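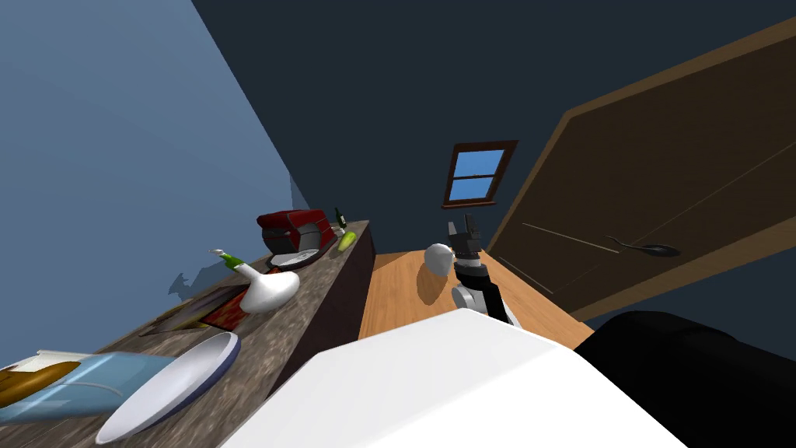 Renting a holiday cottage at Skarness: your questions

4 min read

When can we arrive and when do we have to leave?
You can have the keys from 4 pm. We ask you to be out by 10 am on the last day. If you are coming on the late ferry, tell the office before you travel and the keys will be left in the key safe by the front door. The code is sent by text on the morning you arrive.

How do I pay?
A deposit of £119 holds the cottage. The rest is due 6 weeks before your stay. If you book later than that, the full amount is taken at once. We accept cards and bank transfers. We don't take cheques any more.

What if I need to cancel?
Write to us as soon as you can. The deposit is not returned, but the rest is, provided you cancel before the balance is due. After that we refund you only if we can let the same dates to someone else. Most people's travel insurance will cover illness.

Which cottages take dogs?
Ulloa and Privside both do, up to two dogs each. Ledosstead does not, as the field behind it has sheep in it for most of the year. Please keep dogs off the beds and don't leave them alone in the cottage. There is an outside tap at Privside for washing sandy paws.

What is in the kitchen?
All the cottages have an oven, a hob, a fridge with a small freezer box, a kettle and a toaster. Only Ulloa has a dishwasher. You will find pans, plates, cutlery and a tin opener. Bring your own tea towels, foil and washing-up liquid. Salt and oil are often left behind by other guests and you are welcome to use them.

Are sheets and towels included?
Sheets are. Towels can be hired from the office, or you can bring your own. Cot bedding is not supplied.

Is there heating?
Yes, electric heaters in every room, included in the price from May to September. Outside those months Ledosstead runs on a meter, read when you arrive and when you leave. Logs for the stoves are sold at the shop.

How good is the internet?
Fine for email and films at Ulloa. Slow at Privside, and there is no phone signal there until you walk up to the road.

Where is the nearest shop?
In the village, 11 minutes on foot from Ulloa. It shuts at 6 pm, and earlier in winter. The nearest supermarket is on the mainland, and it will deliver to the ferry if you order two days ahead.

Something has broken. Who do I tell?
Ring Ignacio Riquelme at the office. He looks after repairs for all the cottages. We don't charge for the odd glass or plate, but please let us know so that it can be replaced before the next guests come.

Related pages
Ferry times and parking
Walks from Ledosstead
Prices for July and August
What to pack for a week at Skarness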